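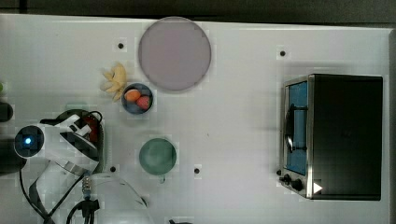 The Prastari Placement Pack is an add-on for the role-playing game Willum, published by Skarex for use with the standard edition. It allows players to set down any household item on any flat surface and to have it remain in that position when the game is saved and reloaded. A large round plate can be laid near the top of a white table, with a yellow banana-shaped piece just to its lower left, and both will keep their place. The pack contains 425 items, all of which may be turned, tilted and recoloured.

Items are selected from a menu opened with the inventory key. Each room may hold up to 2,000 placed items, although players with older graphics cards are advised to stay well below this limit. Companions and visitors will walk round furniture but do not react to smaller objects. 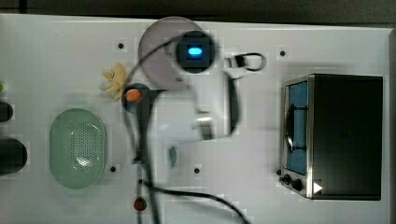

White tabletop from directly above, robot arm in motion.

Requirements
Willum, standard edition, with the March update installed
8 GB of memory (16 GB recommended)
The Guillot script loader

Compatibility
The pack should be loaded after any add-on that alters house interiors. Saved games made with earlier versions can be used without change. Removing the pack during a game is not supported – placed items should first be returned to the inventory.

Changes in this version
Fixed a fault which caused bowls to sink into shelves.
Corrected the weight of copper pans.
Added a setting to hide item names.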